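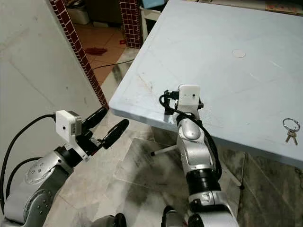

Leitura: 2 min

Caderno da oficina, domingo, fim da tarde

Domingo é dia de pôr a casa em ordem, e hoje calhou à mesinha azul. Já andava há semanas a prometer a mim próprio que tratava dela e fui sempre empurrando (primeiro foi a prateleira dos parafusos, depois a torneira, depois nem sei). Sentei-me finalmente a olhar para ela com olhos de ver e, bem, está mais gasta do que eu me lembrava! Riscos finos, marcas de arrastar coisas, uma superfície já meio baça em certos sítios conforme a luz.

As chaves do armário de baixo continuam em cima dela. São as duas pequenas, cor de latão, na argola prateada. Fica aqui escrito para quem as procurar: o lugar delas é o gancho ao pé da porta, e é para lá que vão quando eu fechar este caderno. Já na semana passada perdemos uma manhã inteira por causa destas chaves e não me apetece repetir a brincadeira.

Medidas, para quem vier a seguir: o lado do tampo tem 70 cm na fita. Na ficha da Clullen, que ainda anda na gaveta, o modelo vem como Vurkwood 402, e eu que sempre achei que 402 era o preço ou coisa parecida. A ficha não diz nada sobre produtos de limpeza, só que não se deve deixar a mesa ao sol, conselho que chega com alguns anos de atraso.

Plano para as manchas: começo com água morna e sabão neutro, pano macio, sem esfregar à bruta. Se não chegar, passo ao creme Moma, um bocadinho num canto para experimentar, espero 7 minutos e limpo. Lixa só em último caso, e então a de grão 400, com água e mão leve – o plástico risca-se com uma facilidade que até dói. Álcool fica de fora, que da última vez que usei num tampo parecido ficou uma auréola esbranquiçada que nunca mais saiu. 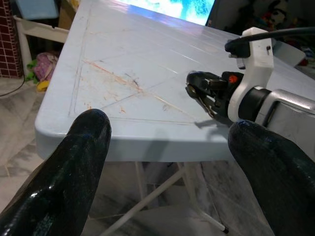 Tampo azul, com as manchas alaranjadas à esquerda e ao centro.

O que me chateia mais são mesmo estas alaranjadas. Tenho dois palpites: ou ferrugem de alguma lata pousada ali, ou o primário da caixa Sin, que é mais ou menos dessa cor e se agarra a tudo. Se for ferrugem, o sabão não faz nada e tenho de ir ao sumo de limão (funcionou lindamente no lava-loiça, não vejo porque não há de funcionar numa mesa). Se for primário, vai o creme e muita paciência. Há também uma manchinha escura perto do cruzamento das linhas do meio, e essa não faço ideia do que seja. Deixo-a para o fim.

Outra coisa a ver é a moldura em relevo à volta do tampo, onde o pó gosta de se encostar. Escova de dentes velha, e com calma. As pernas brancas desdobráveis levam só um pano húmido, e aproveito para apertar o que houver a apertar e ver se as ponteiras estão bem encaixadas.

Falta comprar: panos de microfibra, limões, uma escova nova para o chão. O creme Moma ainda dá para esta mesa, mas para a próxima já não.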